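Twinning grant for a small town – who signs, and does it need a council vote?

Posted by Helmi Aaltonen in Local Government > Partnerships and Twinning

Our town, Kilstead, has been in a twinning arrangement with Skindbridge for nine years. They have offered to share the cost of a joint project on public access to council records, and that includes computers for the reading room.
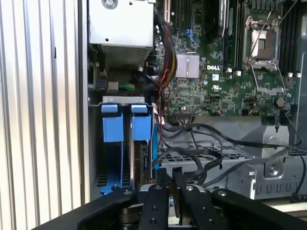
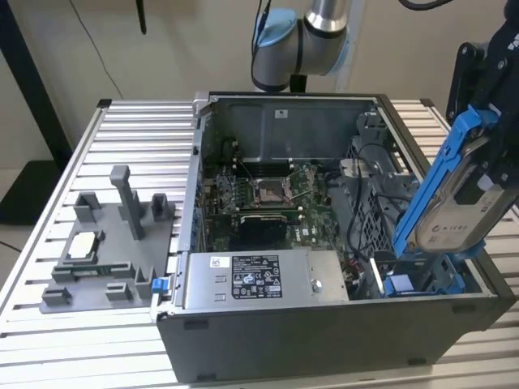 Page 1 of 2

The offer is 2,000 from their side, matched by the same from ours. Their clerk sent a two-page agreement and wants it back in June. Our mayor says she can sign it herself under the original twinning charter. Our clerk says any spending tied to an outside body has to go on the agenda and be voted on. The charter says only that the towns will "cooperate in matters of common interest" and doesn't mention money at all.

Who is right? And if it does need a vote, can the mayor sign first and have the council approve it afterward?

Helmi Aaltonen

Paavo Eskola
Your clerk is most likely right, but check your own standing orders before you tell the mayor so. A charter of friendship is usually a statement of intent. It doesn't give anyone authority to commit funds. That authority comes from the budget and from whatever limit your council has set for spending without a vote.

Look for two things. First, is there a line in this year's budget for twinning, and is there enough left in it? Second, does the mayor have delegated power to enter agreements, or only to represent the town at events? Those are often written in different places. In Winby, where I was deputy clerk, the mayor could approve travel for a delegation but could not sign anything that bound the town to a payment.

On signing first – some councils do allow approval after the fact, but it is meant for emergencies. If the vote fails you have a signed paper and no money behind it. Ask Skindbridge to add a sentence saying the agreement takes effect once both councils have approved it. They may need the same thing on their side.

Also ask who will own the equipment when the project ends. We left that out once and spent 10 months writing letters back and forth.

Domingo Fuentealba
just put it on the agenda, takes five minutes. ours always goes through

Olga Palacios
I agree with Paavo on most of this. One thing to add: if your share comes out of a general fund and there's no twinning line, you may need a budget transfer as well as a vote on the agreement. They can go on the same agenda as separate items. Send the clerk the full text of the agreement early so it can go out with the meeting papers.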